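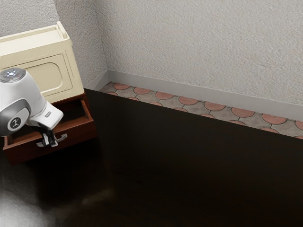
Ticket 905 - Stastus: repeats and ornaments wrong in lute tablature export
Status: open
3 min read
Opened 2020-06-03, Roos Dijkstra

Exporting the galliard set from Stastus to print. Six-course lute, French tab, letters on the lines. Second strain comes out short. Bars 9 to 16 play back fine, repeat fine, but on paper the varied repeat is gone and theres just a plain repeat sign. Players need the written-out divisions, thats the whole point of the piece.

Tried so far:
- reinstalled the Diltomine tab font. No change.
- exported as PDF, then as PostScript. Same.
- opened the pavan from the same book. That one is OK, all three strains with divisions.
- turned off "merge identical strains". Was already off?? Toggled on and off again. Nope.

Second problem, maybe related. Rhythm flags above the staff drop out wherever the meter goes to hemiola. The cadence in bar 15 should show minim, minim, minim across the two halves and I get one flag and then nothing. Reader will assume the last value carries on, which happens to be right for two notes and wrong for the next.

Need it for Saturday's rehearsal with the Cavalcanti consort. Bass viol part is already printed and has the long version, so we will be eight bars apart by the end.
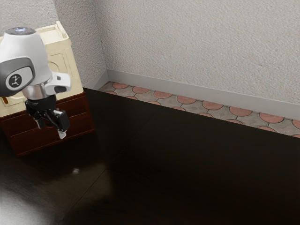 Lieven Prins: Had this in December with a coranto. The varied strain is probably tagged as an alternate ending. Look in the strain list, if it says A A B B and not A A' B B' the export treats them as the same music. Flags I can't explain. Which time signature did you enter, 3/2 or 6/4?

Roos again. Strain list says A A' B B. So first one tagged, second not. Must of missed it when I copied the template over. Retagged B', exported, divisions are back, 109 bars in the full set which matches the viol part.

Time signature is 6/4. Changed the galliard to 3/2 and most flags returned. Bar 15 still bad. Workaround for now: force a flag on each chord by hand, Edit > Rhythm > Show always. Ugly but readable.

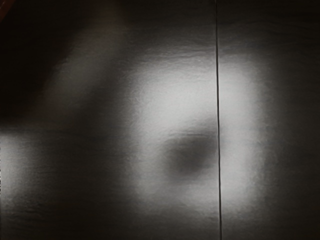
Also checked the ornament signs while I was in there. The hash and the cross both print as a cross in the Enari layout, so you can't tell the two graces apart. Standard layout prints them correctly. Switched the whole set to standard, lost the wide margins, page turn now lands in the middle of the third strain. Will move it by hand.

Still open: flags in bar 15, ornament sign in Enari. Strain problem can be closed. File attached is the version before retagging, pls don't overwrite it.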